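Frequently Asked Questions: Trungate Robotics Open Day

The Trungate Centre for Applied Automation opens its demonstration floor to the public each October. The following information is provided for visitors, school groups and industry guests attending the Stutedbridge campus.

What will visitors see?
The principal demonstration is a shelf-handling exercise carried out by a humanoid robot fitted with two five-fingered hands. The robot works at blue metal shelving stocked with green plastic crates, and handles assorted plastic parts at the upper shelf. Shorter presentations on gripping, machine vision and workplace safety are given in the adjoining seminar room. 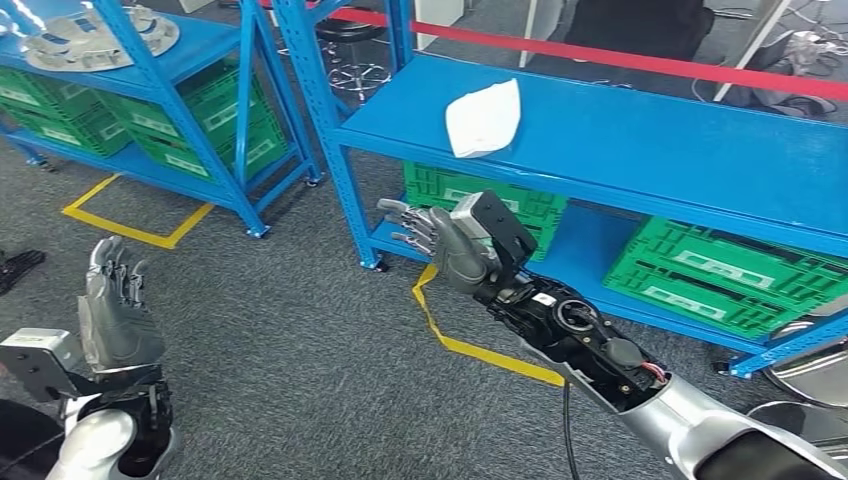

The demonstration floor from the robot's viewpoint, with both hands raised before the shelving.

How long does the demonstration run?
Each session runs for 16 minutes, followed by a period for questions. Sessions commence on the hour from 10 am, with the final session at 3 pm. Visitors who arrive after a session has commenced will be directed to the next one.

Is booking required?
Yes. Admission is free of charge, but every visitor, including children, must hold a timed ticket. Last year the Centre received 1,727 visitors over the open day program, and walk-up places could not be guaranteed. A maximum of 200 tickets is released for each morning and each afternoon.

How close may visitors stand?
Visitors are asked to remain on the public side of the red barrier at all times. The yellow tape on the carpet marks floor positions for the shelving and must not be lifted or stepped on. Staff may pause a session if any person enters the working area.

Why are everyday storage items used?
The exercise is modelled on the kind of work found in stockrooms and parts counters. Items that are curved, thin or transparent are of particular interest to the Centre's researchers, as their edges can be difficult for a vision system to locate and they offer few flat surfaces to grasp.

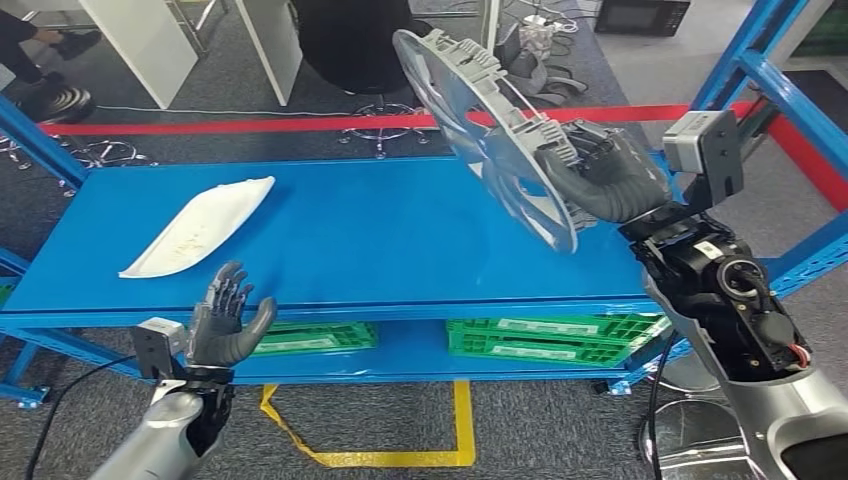
A large clear part with a round rim, for instance, must be held firmly enough to stay in the hand while it is tilted, and without excessive pressure on the plastic. Long, shallow pieces present a different problem, as the hand must find a suitable edge before lifting. Visitors are welcome to raise these matters with the presenters during question time.

Does the robot operate on its own?
The method of control varies between sessions and is announced by the presenter at the start of each. A member of staff is on hand throughout with access to the emergency stop.

May visitors handle the equipment?
The robot and the demonstration items may not be touched. A separate hands-on table, sponsored by Kovalchuk, is located in the foyer and is suitable for children aged eight and over.

Is photography permitted?
Photography for personal use is permitted without flash. Tripods and lighting equipment require prior written approval from the Centre.

Is the venue accessible?
The demonstration floor is at ground level and has step-free access from the Gilent Street entrance. Accessible toilets are located beside the foyer. Requests for Auslan interpretation should be lodged at least ten working days before the visit.

Where may visitors park?
The visitor car park contains 191 spaces and is reached from Gilent Street. Coaches must set down at the northern gate and park off campus.

How should schools apply?
Group applications should be submitted by the supervising teacher using the form on the Centre's website. One adult is required for every ten students, and groups are received in the morning only.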